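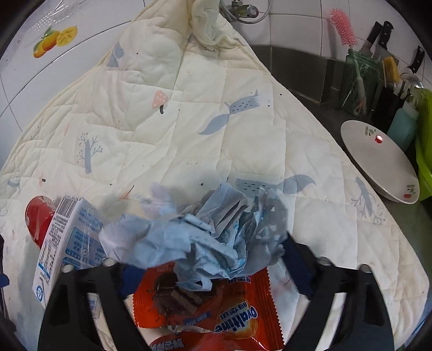
What does the Stiltomow plant do?

The plant fills and finishes vaccines. The active ingredient is made elsewhere and arrives frozen in bulk. At Stiltomow it is thawed, diluted, put into vials, sealed, inspected, labelled and boxed. We do not grow cells or make the active ingredient on the site.

So is the vaccine made here or not?

It depends on what you mean by made. The last stages are carried out at Stiltomow and the carton gives Stiltomow as the site of finishing. The active ingredient comes from the Gesusow works, and the carton says that too. Some newspaper reports have described the whole product as local, and we have asked for this to be corrected.

Who owns the plant?

Loretti owns the building and employs the staff. Mikuš holds the licence for the vaccine and pays Loretti for each batch released.

Which vaccine is it?

A seasonal flu vaccine for adults. The contract covers no other product. A second filling line has been discussed but no order has been placed for it.

How many doses are in a batch?

A full batch is 2,000 vials. Each vial holds one dose. The trial batch was smaller, at 800 vials, and none of those were meant for use in patients.

Why did the trial batch take so long to be approved?

Filling took less than a day. The vials then had to be tested for sterility, which means keeping samples for two weeks to see whether anything grows. Samples also went to Gesusow so that both laboratories could compare results. Of the vials filled, 61 were rejected at visual inspection, mostly for marks on the glass.

When will the first doses reach clinics?

The first full batch is due to be filled on 6th October. If the tests are clear, it can be released four to five weeks later. A delay in the delivery of the active ingredient would move everything back by the same amount. The plant can't begin without it and keeps no reserve.

Can I get the vaccine at the plant?

No. There is no clinic on the site and we don't sell to the public. Ask your doctor or pharmacist, who will order through the usual wholesaler.

Will my pharmacist know where my dose was finished?

The batch number shows it. Numbers beginning with ST were finished at Stiltomow. Vials from other sites contain the same vaccine and there is no need to ask for one or the other.

How is it stored?

Between 2 and 8 degrees, in the original carton, away from light. It must not be frozen once it has been filled. Any vial that has been frozen should be returned to the supplier.

Are there jobs at the plant?

We received 1,327 applications when the filling line was advertised in April, and those posts have been filled. New vacancies are posted on the Loretti website. Please don't send a CV by post.

Who do I contact about a side effect?

Speak to your doctor first. Side effects can also be reported to Mikuš using the telephone number on the leaflet in the carton. Have the batch number with you when you ring.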